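Visit Report: Household and Tableware Open Day, Erklow

The regional consumer education office attended the open day held at the Erklow center on Mon 15 January. The delegation consisted of 11 members and was received by Melahat Duman, head of the domestic studies section, who led the tour of the ground floor.

The morning was given over to the tableware collection. Erklow keeps 1,024 catalogued pieces, most of them everyday plates, bowls and cups in plain colors. Ms. Duman explained that the collection is meant to be handled, and that pieces are lent to schools in the district for lessons on setting and clearing a table. Loans are made for 29 days and may be renewed once.

The delegation then moved to the table area, where crockery and food items are laid out together for study. Members discussed how plate color affects the way a portion is judged, and whether a shallow plate or a bowl is the better choice for small fruit. Opinion was divided. Several members preferred the bowl for younger children — fruit is less likely to roll away.
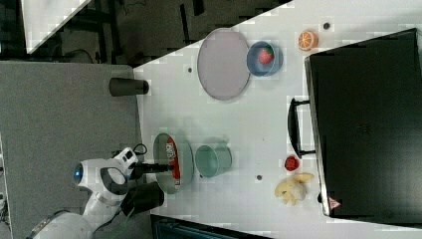
Plates, cups and fruit on the white table at Erklow, with a strawberry in the blue bowl and a snack package on the green plate.

Ms. Duman also spoke about snack choices. In her lessons, packaged snacks and fresh fruit are placed on the same table so that pupils can compare them directly. The half orange and the peeled banana raised a practical point about serving, and members asked how cut fruit is managed over a full school day. The section's practice is to prepare it shortly before each group arrives.

After lunch, the delegation viewed the storeroom and the washing area. The Droseck shelving was installed last June and holds the larger plates upright in padded slots. Labels are printed in large type and fixed at the eye level of a seated user.

The office has requested a copy of the loan terms and will circulate it to member schools. A second visit, to the Lacerda site, is under discussion.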